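Final report – Suder, a short text adventure
Game Writing and Design, spring project

1. What we set out to do

Make a small story game, playable in one sitting, text on screen with a few sounds and still backgrounds. Player is a night clerk at a ferry office in a town called Standomel. Somebody keeps buying a ticket for a boat that stopped running. You read, you pick, the night goes on until 6 a.m. and you get one of the endings.

We wanted choices that come back later. Most of the free story games we played for research ask you a lot and then forget it two screens after. So that was the goal, choices that stick. Graphics were second.

2. Tools

Started in Trostomham, the engine the course gives out. Writing was done in a shared document and then pasted over, which was a mistake (see section 5). Sound was put together by one of us at home. Backgrounds are our own photos run through a filter until they go blue and grainy.

3. The script

Final script is 780 passages. First plan said 400. It grew because every time a choice got remembered we had to write two versions of what came after, then four. We cut a whole branch in April – the one where the clerk leaves the office and walks to the pier. It was good writing, some of it, but no one who tested it found the way back to the main story.

Whats in the final version:

Three main routes (stay at the desk, open the back office, call the ferry company)
Five endings
A ledger the player can open any time, which fills in with what they've learned

The ledger was a late idea and is the thing testers talked about most. It started as a debug screen. We were using it to see which variables were on, and a tester asked if she could keep it open.

4. Testing

We had 33 players, mostly from the other two sections of the class plus a few family members. Each played once, alone, then filled out a form. We logged every choice, 1,629 of them in total, and looked at where people stopped.

Main findings. People read faster than we thought and skipped anything over five lines. The back office route was picked the most by far. The phone route hardly at all, because the phone only shows up as an option after the second ticket and by then people had already made up their minds. We moved it earlier after the first round and it got picked more.

The puzzle with the ticket numbers did not work. Players either got it right away or never. There was a hint but it was inside a passage most people skipped. We rewrote the hint as a line of dialog and made the puzzle optional. If you skip it you lose one page of the ledger and nothing else.

Also a bug: if you opened the ledger during the 3 a.m. scene the clock reset to midnight. Two testers thought it was on purpose and liked it. We fixed it anyway.

5. Problems

Pasting text by hand. Lost italics every time, lost a full scene once. Next time write in the engine from day one.

Variable names. Everybody made up their own. We ended up with ticket2, tickettwo and secondTicket all meaning the same thing, and one ending could not be reached for three weeks.

Naming. The game was called Purba until March and there are still places in the files where it says so. If you see Purba in the save menu, thats why.

Sound came too late. The rain loop is eleven seconds and you can hear the seam. Should of started it in week two.

6. What we would do next

A skip button for text already read, this was the most common request on the forms. A proper chapter menu. Maybe bring back the pier branch as its own short game, if there's time over the summer. Endings four and five are too close to each other and one of them should probably go.

7. Playing it

Build is on the class page, runs in a browser. Takes under an hour. Saves are kept on your own machine so don't clear your history halfway thru. Comments are open below.

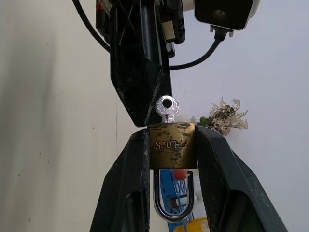
Played it twice last night and got the phone ending both times, even though I opened the back office first on the second run. Is the order supposed to matter? Loved the ledger. Please keep the pier idea, I'd play that. And yes to the skip button, the opening at the desk is long when you've already read it.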